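What Is Marble?

Marble is a rock. It starts out as limestone, which is made mostly from the shells and skeletons of tiny sea animals. Over millions of years the limestone gets buried deep under the ground. Heat and pressure squeeze it until its grains turn into crystals that lock together. Now it is marble.

Pure marble is white. The lines that run through it are called veins. They come from clay, sand or iron that was mixed into the limestone long ago. Iron can make red or yellow veins. Other minerals make green ones.
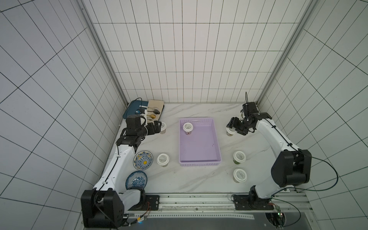

A white tabletop with a marble pattern and faint gray veining.

Not everything that looks like marble is marble. A pattern can be printed on plastic or paper, and then the same veins may show up again and again. In real stone every vein is different.

Marble is cut from a quarry - a big open pit in the ground. The old quarry at Fleltdale opened in 1447. Its walls go down 40 meters in 8 giant steps. Workers there cut the blocks with a long wire, and trucks take them to Musham to be sliced and polished.

Word to know
Quarry: a place where stone is dug or cut out of the ground.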